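I finally made it to the Solberg open day in Sadovmont this July, and my feet are still mad at me! Solberg makes insoles and laces (not whole shoes, which I didn't know until I got there), and once a year they let people wander through the old mill building by the river. Parking was in a field. Bring boots if it rains.

We got there at 10 and the line for the tour already went past the coffee truck, so I had a cinnamon roll and waited. Our guide was Afonso Peixoto, who has run the lacing floor for 20 years and talks faster than the machines do. They braid 3000 pairs of laces a day, and the noise in that room is unbelievable — you get foam earplugs at the door and you will want them.
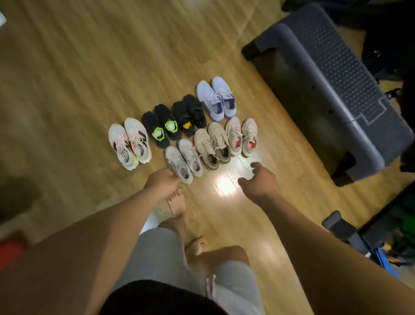 The foam room was quieter and smelled like a new car. You could squeeze the different samples and guess which was for running and which was for standing all day at work. I got 2 out of 4, so I won't be quitting my job. My sister got all of them and was unbearable about it until lunch.

Lunch was the one letdown. There was a single grill for that whole crowd, and they ran out of buns right before we got to the front (I ate a sausage on a napkin, it was fine). The potato salad was great, though, and the lemonade was free if you kept your wristband on.
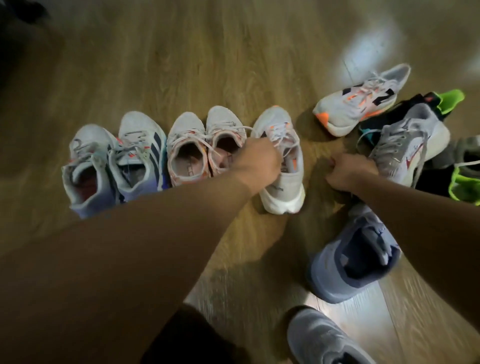 After that we caught the last part of Ysaline Ferrand's talk on the history of the mill. It made flour sacks first, then parachute cord, and she had some wonderful old payroll books you could page through. I could have stayed an hour with those, but they were closing up the room. The gift shop takes cash only, and the seconds bin by the register is where the good laces are — I came home with orange ones and a green pair for my nephew.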